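Moving the kitchen to another country

June 2, 2022

When we moved to Flerham I brought two suitcases and one box with kitchen things. The box cost me more to send than everything in it was worth. Inside were a coffee pot, my grandmother's rolling pin, seven small spoons and a jar of dried mint that the customs people opened and closed again with their own tape.

I want to write down what I learned about cooking in a new place, while I still remember how difficult it was in the first months.

Flour

The flour was my first problem. At home I buy one kind and it does everything. In the big shop on Paler Street there was a whole shelf, and I understood the words on the bags but I did not understand the difference. My first bread was like a stone. The second one was better, but I had to put in much more water than my recipe says. Now I use the bread flour for bread and the cheap one for pancakes, and I stopped to compare it with the flour at home.

Measuring

I grew up with grams. Recipes here want cups, and for a long time I used a tea cup, which of course is wrong. I bought a scale in August, and I translated my recipes the other way for my neighbors, who do not own one. My walnut cake has 397 grams of dough before the nuts go in. I wrote this on the card and it made them laugh, but I still weigh it.

Eating at the right hour

Dinner was strange for me. People here eat at six, and at six I am only starting to think about food. For the first winter we ate twice, a little with the others and then properly at nine. I gained weight. Now we eat at half past seven, and both sides are a little bit unhappy with it.

What helped was to put something small out in the afternoon, some fruit or a piece of bread, so that the evening is not so urgent. A plate, a bowl, an orange cut open, and everyone takes what they want. 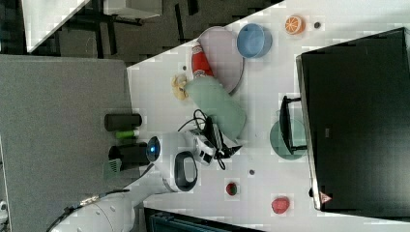 Shopping without a list

I used to walk to Rahimi, the small grocery behind the station, with no list. It takes me around 15 minutes on foot. They have good lentils, fresh herbs in big bunches and the sour plums that I could not find anywhere else. The Sitari bakery is on the same street and sells flat bread that is still warm if you come before 10 in the morning.

In the big shop I must have a list or I come home with three kinds of cheese and no onions. In the small shop I look at what is good and then I decide. I think I cook better on those days, although my husband says he cannot taste it.

Next time I will write about the mint, which I am now growing on the balcony. It has already taken the place of the parsley.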